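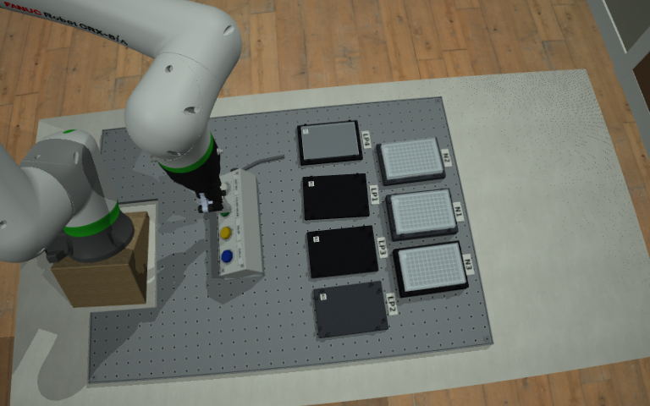
## Ticket 861: arm stops above the box, green button never registers

**Opened by:** Nandi Du Plessis
**Project:** Skusard (home cell, simulation side)
**Arm:** CRX-5iA
**Status:** open, workaround in place

### Symptom

The press routine moves to the approach pose over the green button, waits, and times out. No collision flag, no joint limit flag. Yellow and blue run from the same routine without errors. Started Friday after I re-imported the control box model.

### Layout when it fails

- Control box lengthwise on the breadboard, green at the far end, blue nearest the front rim
- LP4, LP1, LP3, LP2 in one column to the right of the box
- N2, N1, N3 in the next column, on their black bases
- Position beside LP2 unused
- Cable leaves the box at the green end and runs toward LP4

### Log

```
press_seq target=btn_green state=APPROACH ok
press_seq target=btn_green state=DESCEND wait
press_seq target=btn_green state=DESCEND timeout
press_seq target=btn_green state=ABORT
```

### Tried

1. Restarted the Paleck planner. Same timeout.
2. Raised the descend timeout from 2 s to 6 s. Same result, later.
3. Swapped the order to blue, yellow, green. Blue and yellow pass, green aborts.
4. Removed all three microplates from the planning world. No change, so the N column is ruled out. Put them back.
5. Hid the cable mesh. Green passes on the first run.
6. Restored the cable mesh with collision off and visual on. Green passes.

### Cause (probable)

The new box model ships the cable as one mesh with a convex hull for collision. The cable curves, so the hull fills the inside of the curve and spreads over the end of the box. The planner sees the fingers entering a solid on the way down and holds in DESCEND without reporting it. The old model had no collision on the cable at all.

The missing report is a separate fault. Filed against the Iston bridge, which drops planner warnings below error level.

### Workaround

In the cell file:

```
control_box/cable:
 visual: true
 collision: false
```

Reload the cell after saving. A planner restart alone keeps the old hull in cache.

### Still to do

- Split the cable into short segments, each with its own hull, and turn collision back on. The current mesh is 1,292 triangles and can be reduced first.
- Check the base mount height against the cardboard box under the arm. The cell file still has the value from the Buthelezi stand.
- Rerun the full sequence with all four LP plates loaded.

Leaving this open until the segmented cable is in.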